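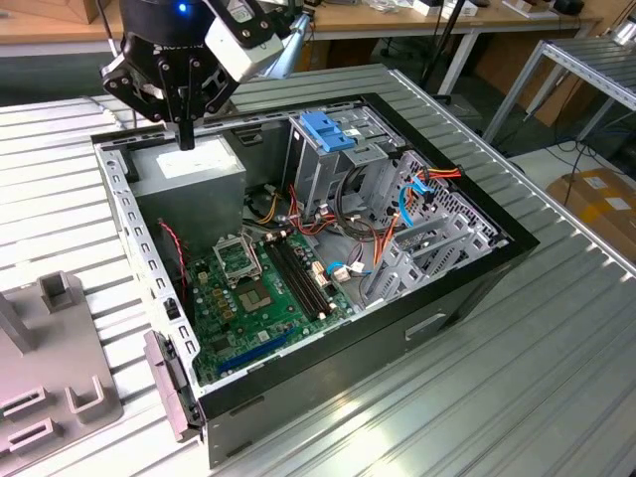 What happens to old computers in Tonham? – my project report

By Mamta Sengar

I picked this subject because of my gran's loft. She has two old desktops up there, a printer the size of a suitcase and a carrier bag full of chargers that fit nothing any more. When I asked why she didn't get rid of them she said she didn't know where they were meant to go. I didn't either, and I've lived in Tonham my whole life! So when our tutor, Ritu Bansal, told us to choose a local question and go and find some people to ask, that was my question sorted.

How I did it

I started with a paper survey in April. I printed 128 copies, left piles of them at the library and the sports centre, and pushed the rest through letterboxes on the Skorkomville side of town. (Tip for anyone doing this next year: put a return box somewhere people already go. Hardly anyone will walk across town to hand back a form.) I also did six longer interviews, mostly in people's kitchens, with a lot of tea. Then I spent an afternoon at Vashisht, the repair shop on the corner by the bus station, and another at Indgate, which takes in unwanted office machines and sells on the ones worth selling.

What people told me

The main thing holding people back was worry about what was still on the computer. Photos, bank letters, old passwords. One woman had kept a dead laptop under her bed for years and moved house with it. She knew you could take the drive out but didn't fancy trying, and she didn't want to hand it to a stranger either.

After that came plain not knowing. Quite a few people thought the council would collect a computer with the normal bins, and others thought you had to pay. Two of my six interviewees gave me completely opposite answers about the tip, and both were very sure!

Money came up less than I'd expected. I did think more people would be hoping to sell. One man had worked out that his desktop cost him £975 new and he was still cross that he'd been offered next to nothing for it, but he was the only one who talked about it like that.

The repair shop and Indgate

Vashisht was my favourite part of the whole project. They let me sit behind the counter and ask whatever I liked in between customers. Desktops are much easier to save than laptops, they told me, as you can get the side off and swap one part for another without melting any glue. Memory and power supplies are the things they reuse most. Laptops are a pain, and the thin ones are worse.

Indgate is a much bigger place and a lot noisier. They told me they'd handled 1000 machines since opening. Most come from offices clearing out a whole floor in one go, so they get lots of the same model, which makes it easy to build one good computer out of two bad ones. They'd like more from ordinary homes but people turn up with one thing at a time, usually without the power lead.

What I'd do differently

My survey had too many questions. Page two came back blank on loads of them, and I can't blame anyone for that. I also asked "Do you recycle your electronics?" near the start, and people obviously wanted to say yes – then further down they'd list three old phones in a drawer. I should have asked about the drawer first.

I'd also have liked to talk to a school or a doctor's surgery. I emailed a few and got one reply, after my deadline.

Gran's two desktops went to Vashisht in the end, with the drives taken out and handed back to her in an envelope. The printer is still in the loft.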